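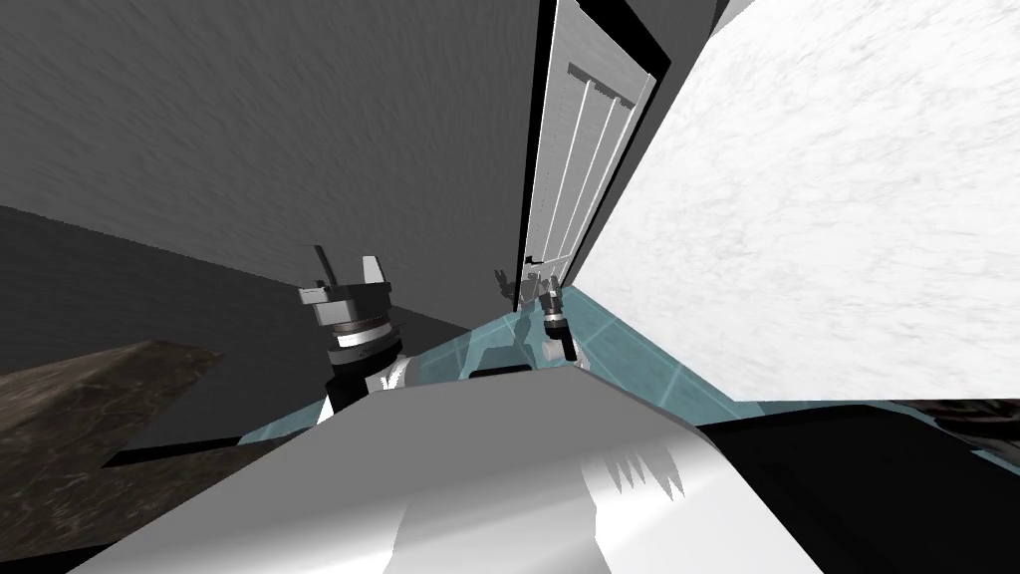

The Grosemus Reading Room will open its fall lending season on Monday. This thread sets out what members and visitors need to know. (1/8)

The collection now holds 882 volumes on rivers, orchards and small-town history. Of these, 707 may be borrowed. The remainder must be read on site, as many are bound by hand or carry notes by earlier owners.

Loans run for four weeks and may be renewed once, in person or by mail. Members who live outside Dolton may return books by post to the Benodard Street address. Please wrap each book separately — several came back last winter with bent corners.
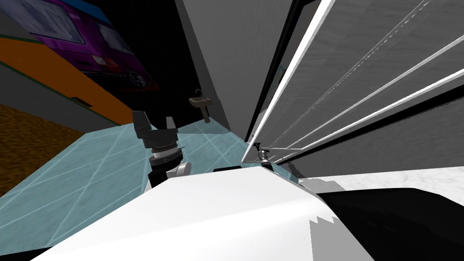
**RESIDENCIES**

The Limsakul Residency offers a writer or researcher a stay of up to 70 days beside the collection. A bedroom, a desk and a kitchen shared with one other guest are provided. Meals and travel are not.

We received applications in poetry, soil science, local history and translation. The readers have chosen Telmo Lorente, who will continue his study of ferry landings and the families who kept them. He arrives in October.

Mr. Lorente will give two evening talks during his stay. Seating is limited and places are held by name at the front desk. The first talk concerns ferry account books, and several from our own shelves will be laid out for visitors to read afterward.

Chaiwat Intarasuk, our librarian, has finished the new shelf guide. It replaces the typed list of 5 pages that many of you know well. Printed copies are at the desk. Corrections are welcome, in pencil, on the copy marked for that purpose.

Reading hours this season are 10 a.m. to 6 p.m., Monday through Thursday. The upstairs room closes at 5 p.m. Questions about loans should go to the front desk; questions about residencies should be sent in writing to the Reading Room, Benodard Street, Dolton. (8/8)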